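Our canteen got robot arms on the breakfast counter and now my job is "exceptions"
Posted by counter_no_2, 14/10/2022

I've worked the grab-and-go counter at Dornberg for 20 months. In March they put in a two-armed setup to pack the orders: sandwich, yogurt, drink, onto the tray or into the basket, next please. My new title is Exceptions Attendant. My pay is my old pay.
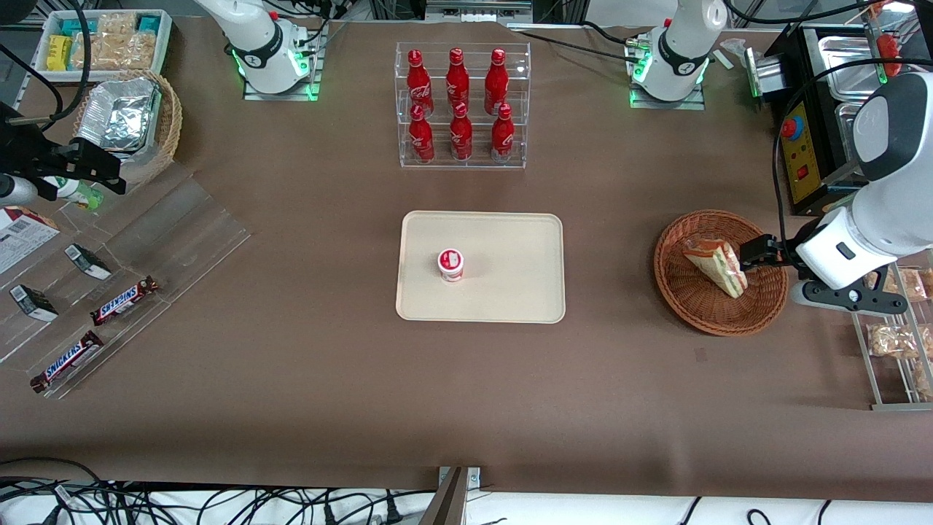
Mostly I restock, and when an order stalls I finish it by hand and log it on a form with 165 fields. I used to know what people wanted before they opened their mouths. Is it reasonable to ask for a regrade, or do I just learn to love the form?

Luminița Nedelcu
Ask, in writing. Same thing happened at Nalasari when we went over to arms in the packing room. They called it "support duties" until somebody wrote the duties down and it came to 2 pages. Keep a diary for a couple of weeks: restocks, stalls, every time you get called back from break.
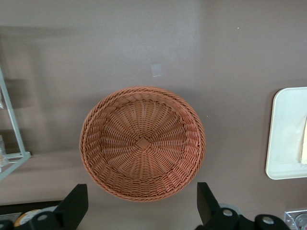
Put in the baskets too. If you're the one emptying them, wiping them and setting them back where the arms expect them, that's a task, and I bet it isn't in your job description. We got a regrade in the end, plus a chair. The chair took longer.

gimano_fan
can you get them to do the form

tray_return
Depends on your contract. My cousin got a one-time payment of 2,000 for "change of role" but that was at Mac Suibhne and they have a union. Do you? Also 165 fields is insane, ask who reads it - at our place the answer was no one and we stopped.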